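June 2024

Up too early, back stiff, kettle on before I'd found my glasses. Case still not packed. Ponau in two days and the bathroom stuff is all over the place, half in the old bag with the broken zip, half on the windowsill. Told myself in April I'd be organised this time. Ha.

Did the shopping first, to get it out of the way. Promon for plasters and the small toothpaste, then round to Prendetti to ask about the tiles. They want 800 for the splashback, fitting not included. Eight hundred! Said I'd think about it. Liked the big pale grey ones with the marbley look, very faint veins, thin dark grout. Would show up every splash of tomato sauce though, so maybe not. Dark floor to go with it? Shows crumbs. Everything shows crumbs. Came home and swept, then ate toast standing up and had to sweep agian.

Then the sorting. Tipped the old bag out on the bed. More than 70 hair grips, I swear they breed. Two dead lip balms, a hotel sewing kit, one earring (not mine?). Binned most of it.

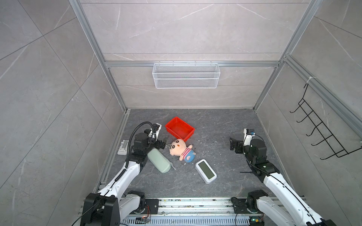
Green zip case wins, anyway. Soft sort of sage colour, goes with nothing I own, don't care. Chargers in, plasters in, pills, spare specs. Zip went round first go, then I remembered the tweezers and had to start over. Not having the old bag back in the suitcase, it leaks.

Want wire baskets for the bathroom too. The white mesh sort that hook over a bar, long and shallow, so I can see what's in there for once. And a rack with hooks for flannels. Carbone had some but the girl on the till was on the phone and my bus was coming so left it. Ask when I'm back.

Afternoon mostly gone on the boiler man not turning up. Rang, got the music, gave up. Beans for tea.

Read the meter, had to kneel in the cupboard with the torch in my teeth. Up by 2000 since whenever I last wrote it down, but the pencil's rubbed so that could be a 3 or an 8. Must write it in pen.

Still to do: tickets printed, bins out, water the tomatos, cancel the milk. Jumper or no jumper? Forecast says rain then sun then rain. Taking the jumper. Bed now, it's gone eleven and the washing's still in the machine.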